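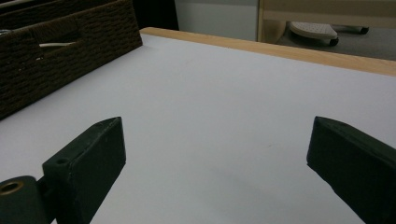

*白い机と深緑の指。奥に編みかごが少しだけ。*

七月。朝から蒸し暑く、窓を開けても風が入らないので、結局いつもより早く作業場に来てしまった。早く来たからといって早く始められるわけでもなくて、お茶を淹れて、昨日のメモを読み返して、それからようやくグリッパを手に取った。この道具を握って毎日過ごすようになってからというもの、右手の親指の付け根がすっかりたくましくなった気がする。家で瓶のふたを開けるのがずいぶん楽になったのは、思いがけないおまけだった。

昨夜の集計で、使えるデモンストレーションが2,926本になった。最初の週に「百本集まったらお祝いしよう」などと言っていたのが嘘のようだ。もちろん本数だけ増えても仕方がないのだけれど、数字が大きくなっていくのを見るのはやっぱりうれしい。ウズマさん(ウズマ・ドゥッラーニさん、うちのデータの品質を見てくれている人)は、わたしが喜んで報告すると必ず「で、そのうち何本が似たり寄ったりなの?」と返してくる。今朝もそうだった。悔しいけれど、その質問のおかげで一日の段取りが決まることが多いので、ありがたく受け取ることにしている。

今日の課題は、机の上の小物をつまんで、かごのそばまで運んで置くというもの。言葉にすると一行で終わるのに、やってみるとこれがなかなか奥深い。人間の手なら何も考えずにできることを、二本の指の開き閉じと手首の向きだけでやるわけだから、どこから近づくか、どこで速度を落とすか、いちいち自分の癖が出る。ヌスラットさんに言わせると、わたしの動きはひと目でわかるそうだ。つまむ前にほんの少し迷って、左に寄ってから真ん中に戻るらしい。言われてからは気になって仕方がなく、午前中はかえってぎこちなくなってしまった。

迷いも含めてそのまま記録に残してよいのか、という話を昼にした。わたしはなるべくきれいな動きを集めたいほうで、失敗しかけて持ち直したような回は消したくなる。ヌスラットさんは逆で、持ち直すところこそ学習させたいのだと言う。お弁当を食べながらの話なのでだんだん声が大きくなって、卵焼きを落としそうになった(落としてはいない)。けっきょく、持ち直しの入った回には印をつけて別の棚に分け、混ぜる割合をあとから変えられるようにしておくことになった。最初からそうしておけばよかったのだけれど、こういうことはお腹が空いているときには思いつかないものらしい。

午後は134本録れた。そのうちつまみ損ねて中断したのが6本。暑さのわりには悪くない成績だと思う。白い机はこのところずっと使っていて、目が慣れてしまったせいか、自分では何も載っていない面をぼんやり見つめている時間が案外長い。録り始めの数秒、指を開いたまま机の上で止まっているあの時間が、じつはけっこう好きだ。深緑の指の向こうに、木の縁が斜めに通っていて、その先は少し暗い。毎回ほとんど同じ眺めなのに、手の高さがちょっと違うだけで縁の傾きが変わるので、飽きずに見ていられる。

ただ、この「飽きずに見ていられる」というのはあくまでわたしの感想で、学習する側にとっては困りものかもしれない。夕方、ウズマさんが録画を何本か並べて見て、背景が似すぎていると言った。同じ机、同じかご、同じ明るさ。モデルが小物の形より机の縁を手がかりにして動きを覚えてしまうのではないか、という心配だ。前にノムラという名前で回していた小さな試験のときに、まさにそれで痛い目を見た。机の向きを変えたとたん、アームが何もないところを律儀につまみに行ったのだ。あのときの、誰も何も言わずに画面を見ていた数分間は忘れられない。

そういうわけで、明日からは机の向きを変え、かごの位置も回ごとにずらすことにした。敷物も2種類用意する。スタスビーの記録用シートには背景の欄がなかったので、帰る前に一列足しておいた。列を足すだけのつもりが、古い回にもさかのぼって書き込みたくなり、気がつけば外が薄暗くなっていた。こういうところがわたしの悪い癖で、家族には「ちょっと一列だけ」という言い訳はもう通じない。

指の面には細かい擦れがついている。初めのころは傷がつくたびにひやひやしていたのに、今では湯のみの貫入でも眺めるような気持ちになるから不思議なものだ。指先の角度については、もう少し細いほうが平たいものに入りやすいと思うのだが、形を変えるとこれまでの分との兼ね合いが面倒になる。ヌスラットさんにそれとなく言ってみたら、「今は聞かなかったことにします」と笑われた。もっともだと思う。

帰りに八百屋で茄子を買った。袋から一本ずつ出すとき、無意識に真上からつまんで、少し持ち上げて、止めて、それから置いていた。今夜は味噌で炒める。明日は敷物を忘れずに持っていくこと、それから背景の欄の書き方をウズマさんに確かめること。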